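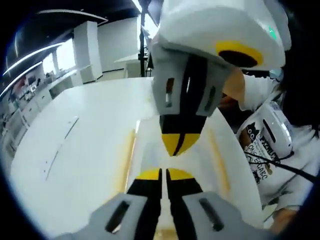
From: Irena Walczak
To: Volilis listeners' list
Date: Wednesday, May 27, 2026
Subject: Re: Nekwood vinyl, and the Udville gig

Hi all,

Danai Vasilakis wrote:
> Does anyone know if the Nekwood reissue is the full session or just
> the single LP again? My shop wants 299 for the box and I'm not
> paying that for two extra songs. Also, is Udville still on?

Danai, it's the full session! Mine came on Saturday and I've had it on pretty much non-stop since (sorry, neighbours). You get both takes of the slow one, the long accordion tune that used to fade out just as it got going, and a whole side of Eftychia singing with only Filippos Zervas on guitar behind her. That side is worth having on its own — you can hear her breathing before the second verse and somebody putting a cup down.

The box is another matter. It's the same records plus a booklet and a print, and only 100 were pressed on the green vinyl, so I think that's what your shop is charging for. I got the plain double and I'm very happy with it. The sleeve notes are a bit thin, mind. They say the opening song dates from 1936 but not who wrote it, and I'd love to know if anybody here has an older recording.

Udville is still on but it's moved to September. Anastasia Xenos is opening now instead of the Tsolakis lot, who can't do the new date. Old tickets are fine, I rang and asked. Doors are earlier than before so check if you're coming by train, the last one back is a nightmare.

Anyone want to share a lift from the north side? I've got room for 2, or three if nobody brings an instrument!

Irena

Share this message (2) | Comments (0)
This site uses cookies to remember your list settings. Accept | Manage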